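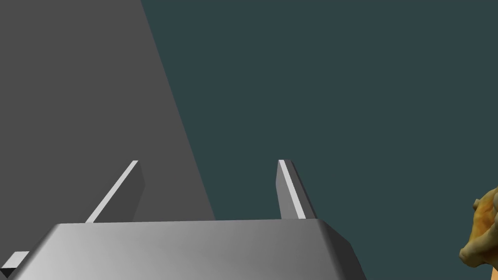 What makes people send their footage to a crowdsourced film?
Mostly the hope of seeing themselves in it. Money hardly came up, perhaps for lack of any.

4.2 Submissions and selection

The Cukodel project asked the public for clips of an ordinary evening in April and received 3281 of them. Contributors had been told to avoid sunsets. We coded 700 clips by hand, and 78 contained no sunset, though several of those had been shot indoors.
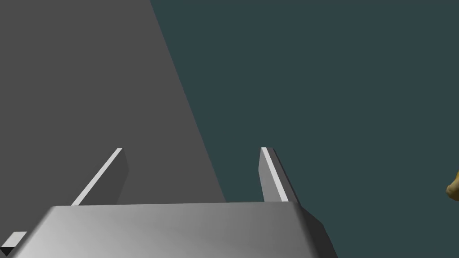

Selection was done by 2 editors working from separate lists. They agreed on breakfast, dogs and very little else. Joseph's earlier study of the Annamalai archive found the same pattern, with goats in place of dogs.
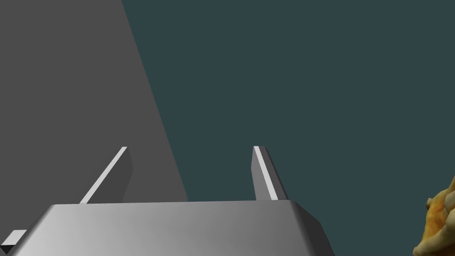 4 min read

Figure 2. Gripper with two fingers set apart, computer rendering.

Clips that reached the final cut were shorter than those that did not, and their makers spoke less. Contributors who narrated their own evening tended to explain it at length, and the editors tended to reach for the mute button. Whether viewers would have done the same is taken up in Section 5, using the Clidell screening data.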